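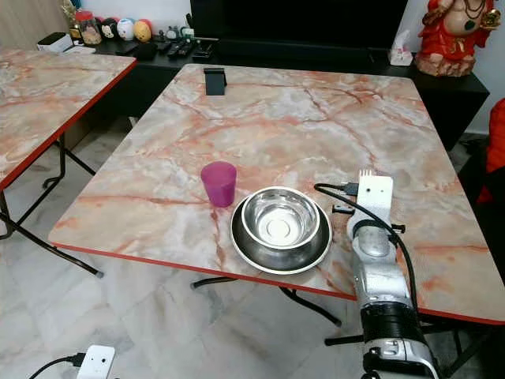
Fig. 4. Test table with the cup, the steel bowl and the phone stand set out, comb gripper on the arm.

4. Comparing the two grippers

By now you've got the arm clamped down and talking to the controller, so this is the fun part! I do this section every time I get a new gripper in, and it takes me an evening. The white boxy gripper with the little teeth along its tip is the Skidier, and I always run that one first. The other one in my kit is the Bakos, and it goes on in step 6.

1. Put a plastic cup, a metal pet bowl and a phone stand on the table. Any cup will do, but get a bowl that's properly shiny, the kind that bounces the room lights back at you (the camera hates those, and you want to know how much).

2. Check the cable before you power anything up. Mine loops up to the gripper and then runs down the side of the arm. Leave enough slack for a full turn of the wrist, then turn the wrist by hand, slowly, both ways.

CAUTION: Do not turn the wrist by hand with the controller on. I did this in February and had to order a new joint ring from Huvex.

3. Power up, open the Pesa panel and load the "compare" profile. Set the speed to 20 percent. I know, it's painfully slow, but leave it there for the first run.

4. Go for the cup first. Come down over the rim with the teeth on either side of the wall, close, lift a couple of inches, hold, and set it back down. Write down whether it slipped.

5. Now the bowl. Start with it near the edge of the table and grab the inner rim. The wide base ring looks like the easy thing to grab, but there's hardly any room to get under it.

Note: If the panel shows error 343, the camera has lost the object in a reflection. Dim the lights or nudge the bowl a little and try again. Error 1406 means the gripper plug isn't seated, so power down and push it in until it clicks.

6. Power down, swap to the Bakos, and repeat steps 2 through 5 with everything in the same spots. I put bits of tape on the tabletop so I can find them again.

7. Save the phone stand for last, with both grippers. It's small and upright, and a clumsy approach will knock it flat.

CAUTION: Keep your hands off the table while the arm is moving, even at low speed.

Kumiko Minami wrote in to ask if you can skip the swap and use 2 arms side by side. You can, but calibrate each one separately (section 3) and give them a table each.

Section last changed 3/29/21. Finger pads and replacement teeth are in section 5.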